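Outdoor kit for small children is easiest to manage when it is stored by the door and checked once a week. The notes cover a child between first steps and the age of 4, in a climate like Kelliddale's, where the ground stays soft until April.

## Footwear

Measure both feet standing, late in the day, and fit to the longer one. Allow 10 mm beyond the toe for shoes and slightly more for wellingtons worn with a thick sock. A new walker needs a sole that bends at the ball of the foot when pressed with one hand.

To dry wet boots, take out the insoles and pack each boot loosely with newspaper. Change the paper after an hour, then leave the boots on their sides overnight. Keep them off radiators, as the rubber goes brittle and splits at the ankle crease.

## Waterproofs

Rinse mud off with cold water before it goes in the machine. Wash at 40 degrees with the zips closed and no fabric softener. Reproof when water stops beading on the shoulders and seat; on our Stendberg suits the seat always goes first.

## The door bag

Pack one bag and refill it on return:

- spare socks and trousers, rolled together
- mittens on a cord, cord threaded through both sleeves
- a flannel in a sealed bag
- one snack per child, in a packet that closes or can be finished at one go
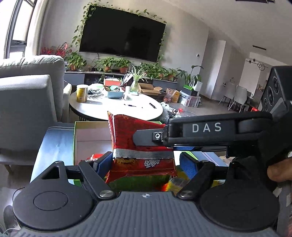

*Snack in a red foil bag, with a band of silver tape across the middle.*

Opened packets go soft quickly in a damp coat pocket. Fold the top over twice and tape or clip it, then eat it the same day.

## Hall floor

A boot tray with a raised lip of 16 mm holds the run-off from two pairs. Line it with an old towel and wash the towel with the waterproofs. Hooks should be low enough for the child to reach, with the screws into a stud or a batten. Check them for movement each month.

Sinéad Nic Giolla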